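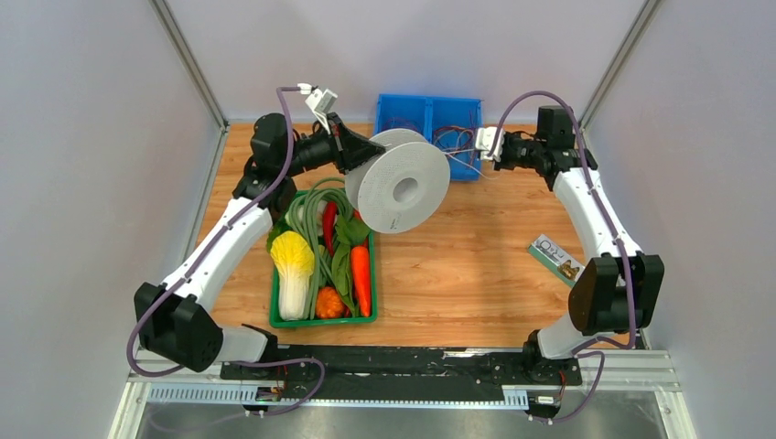

Facundo Olivares wrote to us that a farming game with no paid timers would run out of players before it ran out of crops. He may be right. Davon, the studio behind Zornatdale, is going ahead anyway, and this release sets out what is coming in the April update, what isn't, and what we're not prepared to promise.

**Zornatdale for phones and tablets: the April update**

Zornatdale is a game about running a valley. You clear land, plant it, build mills and barns, and trade with the towns downriver. It began as a browser game and moved to phones later, and players who came over from the browser have told us at length what was lost on the way. Most of them were correct about the river map.

The update brings the river map back. It also adds 19 new crops, a second trading town called Ouellet, and a storage screen that sorts by what you own instead of by what the shop would like to sell you. The level cap goes from 100 to 141. We know that higher caps are often just longer waits with a bigger number on them, so the new levels don't stretch building times. A mill at level 141 takes as long to finish as a mill at level 100.

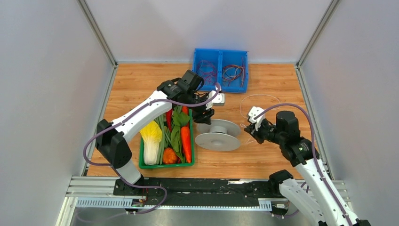 Ouellet opens once a player has finished the ferry quests. It buys goods the first town won't take, such as flax, cider and anything smoked, and its prices move once a day. We tested a version where prices moved every hour. Testers set alarms for it, and a few said they liked that. We didn't believe them and took it out.

**What happened to the timers**

Every game of this kind has timers, and nearly every studio that says it has fixed them has only moved them somewhere else. Readers should treat our claims with the same suspicion. The facts are these: crops still take time to grow, and no item in the shop makes them grow faster. Speed-up tokens that players already hold can be traded for seed at the ferry office, at one token for one sack. They can't be turned back into money. Players who bought large packs last winter will feel shortchanged by this, and we don't have a better answer for them yet.

The shop itself stays. It will sell barn paint, fences, hats for the scarecrow and extra valley slots. Whether that pays for a game of this size is an open question. Davon has not seen much proof that it does, from its own books or from anyone else's, and we will put out no forecast.

**Neighbors and gifts**

The neighbor list now holds 200 names, and gifts no longer have to be sent back the same day to keep a streak going. Streaks are gone. If you liked them, we're sorry. The numbers we had showed people opening the game, sending one turnip and closing it again, and it was hard to call that playing.

Chat between neighbors is not part of this update. It has been asked for often, and it was half built at one point under the working name Nornmont. It was shelved when we couldn't settle how it would be watched over. Talk that it will return this summer did not come from us.

**Saves, devices and known trouble**

Saved valleys carry over. Players on older tablets may see the river drawn as a flat blue strip, which is meant to happen and keeps the game from stalling. The autumn leaves still fall upward after a quick zoom. We have said twice that this was fixed, so we will say nothing about it this time.

The update goes live on a Friday morning at 10 a.m., in every region at once. Servers will be down for the two hours before that, or longer if the last update is anything to go by. Unplanted seed and open trades should be left alone during that window.

Questions from the press can be sent to Davon through the contact form on the Zornatdale site. Questions about lost tokens go to player support, where replies are currently taking four days.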